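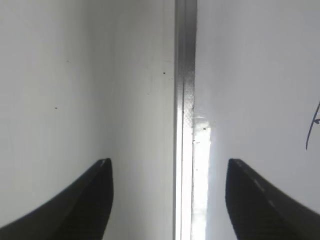
Chapitre 2. Acoustique des salles : temps de réverbération

Le temps de réverbération T est la durée nécessaire pour que le niveau sonore décroisse de 60 dB après extinction de la source. Formule de Sabine : T = 0,16 V / A, avec V en m³ et A, aire d'absorption équivalente, en m².

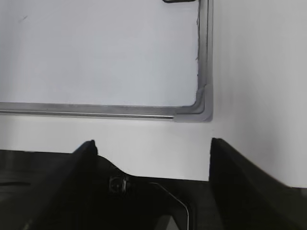

Angle inférieur d'un tableau blanc, cadre en aluminium.

Exercice traité (salle Wihongi) : V = 400 m³, A = 69 m². On obtient T = 0,93 s. 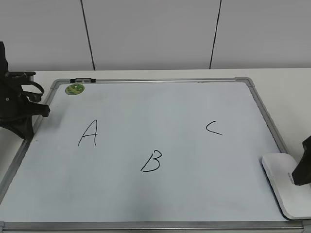 La formule suppose un champ diffus. Elle surestime T lorsque l'absorption moyenne est élevée ; on emploie alors la relation d'Eyring, où S désigne la surface totale des parois, ici 237 m², et α le coefficient moyen A/S, soit 0,29 :
T = 0,16 V / [−S ln(1 − α)]

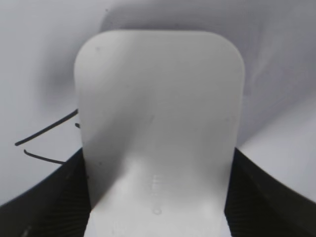 Pourquoi mesurer T par bandes d'octave ?
Les coefficients d'absorption des matériaux dépendent de la fréquence ; une valeur unique masquerait un excès de réverbération dans les graves.

Relevés à rendre à Y. Tamayo en décembre.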